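Home | Kitchen | Laundry | Shed | Reviews

Handling soft produce with the Plulleneck grip kit

The Plulleneck is a hand-held parallel gripper sold by Poramo as a two-unit kit, one for each hand, for people recording pick-and-place work at home. The hire rate is $59 a week, with spare pads at $18 a pair. The notes below cover fruit and veg on a kitchen table.

Plate. Use a round one with ridges. Smooth glaze lets small items roll ahead of the fingertips. Keep one side clear as a landing area.

Cloth. Lay a cotton tablecloth and pull it flat. Creases under the rim make the plate rock.

Approach. Open the jaws fully before they cross the rim, then lower. Closing while still moving forward pushes the pile.

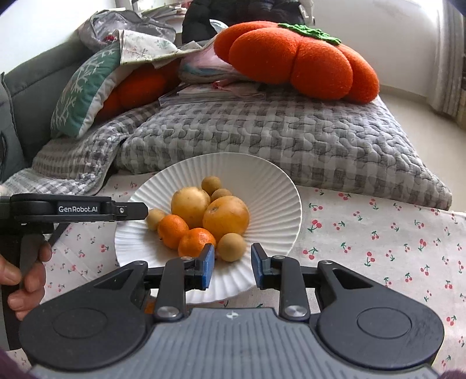

Løken replied that a damp tea towel under the plate does more than ridges, and that the hire kit should include a non-slip mat at that price. Fair point on the mat. The towel works but marks timber tables if left overnight.

Order of work. Take outer items first and the large ones last. Small round spuds shift whenever a bigger neighbour is lifted.

Pressure. Close until the pads touch both sides, pause, then add a little. Ripe tomatoes bruise at the shoulder before the skin splits, so check there. The trigger has no stop, and Poramo should fit one.

Pads. Wipe with warm water and a drop of detergent. No metho; it dulled the surface on our set by February. Replace at 2,000 cycles or when the edge lifts. 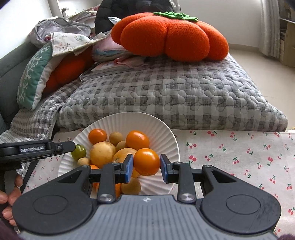

Tomato between the blue pads, with the rest of the produce still on the plate.

Storage. Jaws open, pads not touching. The Tadton carry case fits both units but not the charger.

Verdict: good linkage, poor manual. Worth a week's hire before buying.

98 shares | 18 comments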